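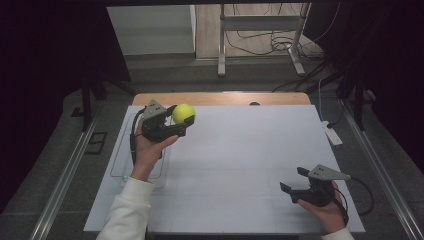
10/12/2024 – handover demos, tennis ball, Miren grippers

Got through 40 demos before lunch, left to right only, all on the big white board. I'm really happy with how these feel now! Training on the Curndale set gave us 30 good rollouts out of 90 back in February, and I still think the trouble was me closing the second gripper way too early (the policy copied that beautifully). So the new rule is: right one stays open until the ball is nearly between the fingers, then close, wait a beat, let go with the left.

Cables still tug at my wrists on the long reaches. Try a looser loop.

Total is 3,759 episodes with the Okeke ones merged in. Retrain tonight, same seed, and check the release timing first.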